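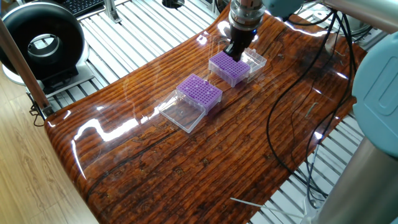 Fingers on the near edge of a tip rack, lid alongside.

The task this week is handling pipette tip racks, taught by remote control. I drive the arm from a leader device at the next bench and the controller logs joint angles and finger width. We kept 55 episodes out of the first batch. Zeyu Song drove 12 of them and I drove the rest.

Two things cost us time. The first was approach height. If the operator comes down at a different height each episode, the policy averages them and hesitates above the rack. We now start every descent from the same pose, stored in Ristero as a named waypoint. The second was the clear lids. They have low contrast against a glossy board, and depth readings on them are mostly noise – I have stopped using depth for this task. 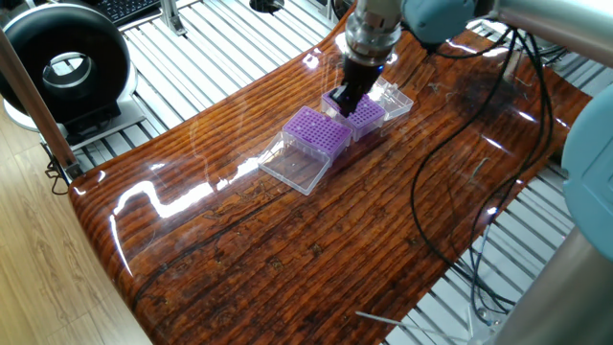
Tamara Shevchuk wrote after the last post that hand guiding would give smoother paths than a leader device, and that she would take 3 clean guided demonstrations over a dozen jerky ones. She has a point about smoothness. My objection is that hands on the arm end up in the camera view, and the policy then trains on images it will never get at run time.

Pauses are the other matter. I stop before closing the fingers, usually for longer than I think, and a policy copies that faithfully.
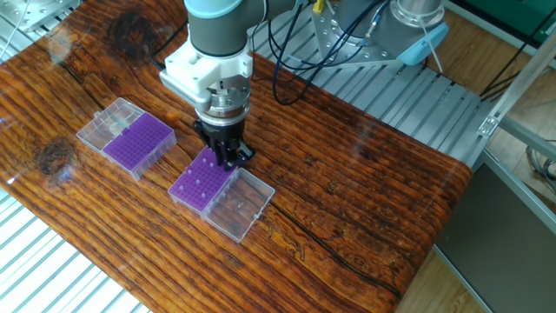

Trimming the pauses in software helps up to a point. I cut any still stretch longer than 2 seconds and leave the shorter ones alone, as the fingers need time to settle. Next batch is with the racks at new angles, same waypoint, same operators.

Filed under: Teleoperation, Lab notes
Search this blog Go
Contact | © 2025 Vasylyna Yurchenko | Back to top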